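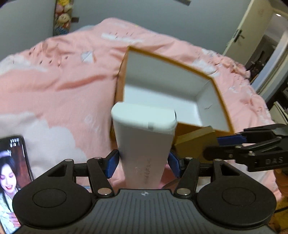

Storage box

A storage box is a rigid container used in the home to keep small belongings together and out of sight. Most have four walls, a flat floor and an open top, with or without a lid. Boxes of this kind hold toiletries, cables, chargers, sewing supplies, toys and other small things that come in cases of their own.

Construction

Household storage boxes are made from cardboard, molded plastic, wood, metal or fabric stretched over a stiff board. Cardboard boxes are often covered in colored paper on the outside and left white within. A pale interior makes small dark items easier to find, though it shows scuffs and pen marks sooner than a dark one. The rim takes the most wear and on better boxes is folded over or thickened.

Lids may be separate, hinged or sliding. Open boxes are common on shelves and in wardrobes, where the contents are reached often.

Use

Small items may be placed loose in a box or kept in their own cases. Tall, narrow cases can stand upright if the walls are high enough to support them; otherwise they are laid flat, with the printed side facing up. Cases that taper toward one end pack more closely when neighboring pieces are turned in opposite directions.

Sorting is often done on a bed or a table – a bed gives a wide, soft surface, but a box set down on bedding tends to tip, and loose pieces may roll into the folds. A tray or large book placed under the box keeps it level.

In her household manual The Ullwood Cupboard, Evie Whiteley recommends emptying a box fully before refilling it and wiping the floor and corners with a dry cloth. She also advises against mixing liquids with paper goods.

Sizes

There is no common standard for household boxes. The Graslow range, sold by Whitlock, is graded by volume at 2000, 3000 and 4000 milliliters. The smallest is meant for drawers and the largest for open shelves. Vavico boxes are sold by outside length instead, the longest being 44 centimeters.

See also

Drawer divider
Hatbox
Pencil case
Toiletry bag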